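Review: Driltetti Mars Walk Headset, Museum Edition

August
Reading time: 2 min

The Driltetti is a virtual reality headset sold to science centers and planetariums. It comes loaded with a guided walk across a Martian crater floor, narrated in English and Spanish. The Mondham Science Center tested 12 units over one visitor season.

Image quality is high. Rock layers hold their detail at close range, and distant hills do not shimmer when the wearer turns. The walk lasts 14 minutes, which suited school groups. 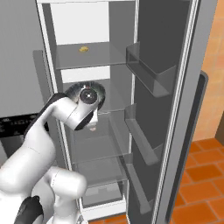 Robot arm at an open refrigerator, computer rendering.

Comfort is less even. The front-heavy design tires younger visitors, and the strap dial is stiff. Cleaning between users took staff longer than the manual from Vaher, the distributor, suggests. Battery life was adequate for a half day of tours.

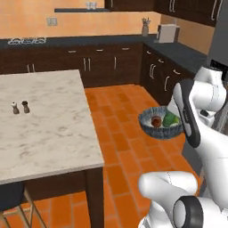 Rendered kitchen with produce in a patterned bowl.

The Plellitz add-on, sold separately, places visitors inside a crew habitat. It is the weaker of the two programs, with long pauses and few things to handle.

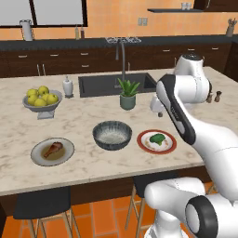 Narration in the habitat program covers crew meals in one short passage and then moves on to water recycling. Visitors asked for more on food. A plate of chicken and a bowl of white rice on a marble counter, with a robot arm overhead, would hold a child's attention longer than the present list of calorie values.

Rating: 80 out of 100 for the main program. The add-on is not recommended for groups with children under 5.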